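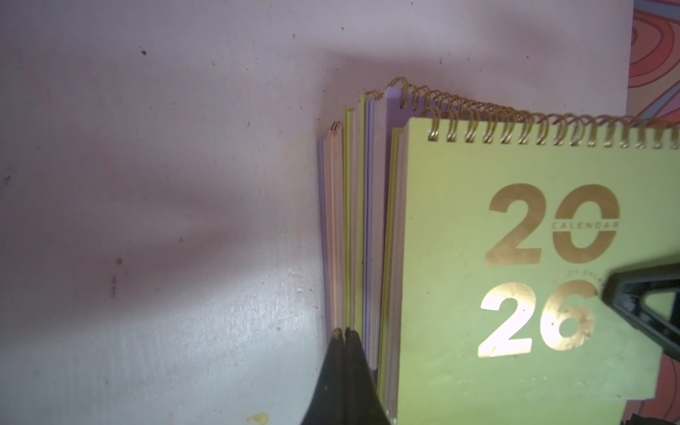 Durkard Members' Forum > Office Administration > Scheduling and Leave

Print this page | E-mail this thread

Topic: Moving the leave year from January to April

registry_desk_4
Our office has been asked to comment on a proposal to move the annual leave year so that it opens in April. At present it follows the calendar year, with a carryover limit of four days. The stated reason is that too many staff hold their leave until December and then request the same two weeks. I would be grateful for the views of members whose organizations have made this change, particularly as regards the transition period.

plirkard_admin
We made the change at Plirkard. The transition was handled as a single fifteen-month leave year, with entitlement raised by one quarter. Staff accepted this without difficulty. Payroll did not, as the system could not hold a leave year longer than twelve months, and balances for the additional quarter were kept on a separate spreadsheet. I would advise you to raise the matter with your software supplier before any notice is issued to staff.

hollis_records
I must respectfully disagree with the proposal itself. Employees plan their lives by the calendar year. The wall planner, the school schedule and the desk diary all begin in January. A leave year that opens in April moves the rush from December to March and does nothing to reduce it. The usual remedy is to require that half of all leave be booked by the end of June.

plirkard_admin
In our experience the March rush has been smaller. Few families wish to travel at that time, and requests are spread more evenly across the month. I accept that our workforce may not be typical.

benefits_northside
For an organization of our size (1,000 employees on two sites), the more serious question is carryover. We permitted unlimited carryover for several years and found that more than 100 employees held balances they could not reasonably use. Whichever month is chosen, the limit should be stated in the policy and applied to all grades, including senior management. Exceptions granted by individual supervisors were the source of most of our grievances.

hollis_records
I agree on that point. I would add that the booking rule I described above must also bind supervisors.

registry_desk_4
Thank you all. May I ask how part-time staff were treated during the fifteen-month year? Our draft says only that entitlement will be "adjusted accordingly," and I do not consider that sufficient.

plirkard_admin
Part-time entitlement was calculated in hours and the same one-quarter increase was applied. Each employee received a written statement showing the opening balance, the additional hours and the closing date. We rounded up to the nearest half hour. I recommend that you include a worked calculation in the notice.

benefits_northside
Please also check the position of any employee who is on extended leave when the change takes effect. Our first draft overlooked them entirely.

registry_desk_4
That group is missing from our draft as well. I will ask for a revised version before we submit comments.

Related topics
Public holidays falling on a rest day
Salminen leave module: reporting balances in hours
Jukance payroll export, year-end settings
Notice periods for canceled leave

This site uses cookies to keep you signed in. By continuing to use the forum, you accept our cookie policy.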